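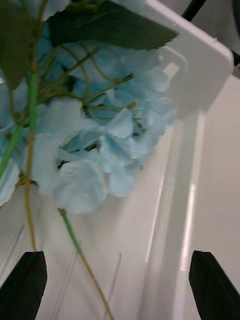 The Sunday Night Problem

How one household stopped losing permission slips, library books and most of an evening

The trouble usually started at 8 p.m. Ekkachai Thepsuriya would be loading the dishwasher when one of his kids remembered a form that had to be signed, or a poster that was due, or a pair of cleats still sitting in the trunk of the car. By the time everything was found, bedtime was an hour late and the dishwasher was still open.

Thepsuriya lives in Clolwood with his wife and their two children, one in second grade and one in fifth. He works in the billing office of a dental practice, where every piece of paper has a place to go. At home, he says, paper went wherever there was a flat surface.

"I was good at this for eight hours a day," he said. "Then I came home and signed a field trip form on top of a pizza box."

He had tried to fix it before. There was a wall calendar that nobody filled in after February. There was a phone app called Jokero, which sent so many reminders that he and his wife both turned the alerts off within a month. A set of color-coded folders lasted until the fifth grader took the red one to school for a science project.

Last October he tried something smaller. He wrote down every school-related thing that had gone wrong in the past few weeks, as far as he could remember, on the back of an envelope. The list had 26 items. Most of them came down to the same two causes: either a paper had come home and no adult had seen it, or an adult had seen it and put it somewhere to deal with later.

One tray, one time of day

The fix he settled on takes very little equipment. A shallow tray sits on the shelf by the back door. Anything that comes out of a backpack and needs a grown-up goes into it before snacks. After dinner, one parent empties the tray. Forms are signed on the spot and go straight back into the backpack. Dates are copied onto a single sheet of paper taped inside a kitchen cabinet. Everything else is recycled, apart from artwork, which has its own box.

The rule is that the tray has to be empty before anyone turns on the television, adults included. On most nights the job takes a few minutes. The first two weeks took longer, mainly because of a backlog that included a book fair flyer from the previous spring.

The family also moved the weekly check. It used to happen on the last night of the weekend, when everyone was tired and the stores were closing. Now it happens on the morning before, over breakfast. If a child needs poster board or a white shirt for a concert, there is still time to get it.

What the kids do

The children are responsible for getting papers into the tray. Their parents do not go through the backpacks anymore, and Thepsuriya says that was the hardest habit to break. In November the second grader missed a pajama day because the notice stayed crumpled in a side pocket. She was upset in the car that afternoon. She has checked the side pocket since then.

The fifth grader was slower to come around. He argued that he could keep track of things in his head, and for some things he could. His parents agreed to leave homework alone and use the tray only for items that needed an adult. He has kept to that deal fairly well, though spelling tests still take the family by surprise.

What did not work

Not every idea survived. A checklist by the front door was ignored, probably because the family leaves by the back. A reward chart led to arguments over whether a blank sheet of paper counted as a paper. A second tray for mail filled up so fast that it was taken away, and the mail is once again in a pile beside the toaster.

There are bad weeks, too. When both parents had the flu in January, the tray overflowed and a picture order form went in late. They emptied it once they were well and started over.

Getting started

Thepsuriya's advice for other parents is to make the list of what went wrong before buying anything. His own family already owned the tray, which had been under a plant. He would also pick one type of clutter and leave the rest alone for at least a month.

The closets have not been touched. Neither has the garage. He plans to look at the mail next, possibly over the summer, when there are no forms to sign.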